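Search this site
Search
Enter keyword

"A small bakery can be quiet and still feed a town"

29/08/2019

The baker in Flundlow starts work when the last bar closes. She took over the shop six years ago from an old couple, and she kept their sourdough. "I was afraid to kill it," she told me. "In the first October I slept badly for three weeks."

Her bakery, Surno, makes 300 loaves on a normal day. Most are rye. The flour comes from the Barbier mill, which is 101 kilometers away, and she drives there herself once a month. "I like to see the grain," she said. "On the phone they always say it is good."

I asked her about prices. She was silent for a moment, then she answered that she raised them only one time. "People were angry for two days. After that they came again, and they bought the same bread."

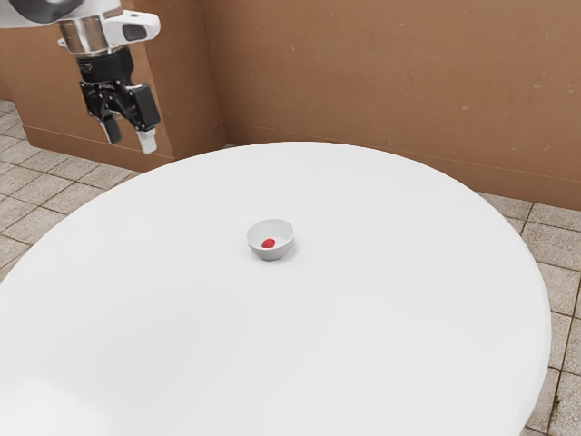

Bread for the next village

Since spring she also delivers to Ultine, where the last bakery has closed. It has roughly 100 houses. "They order in the evening and I bring it before seven," she said. She earns little with this trip, but she does not want to stop it. "My grandmother lived there. I know all the dogs."

Contact | Copyright 2019 | Back to top

Related articles
The mill at Barbier opens its doors
How to keep rye bread fresh
Flundlow market: new hours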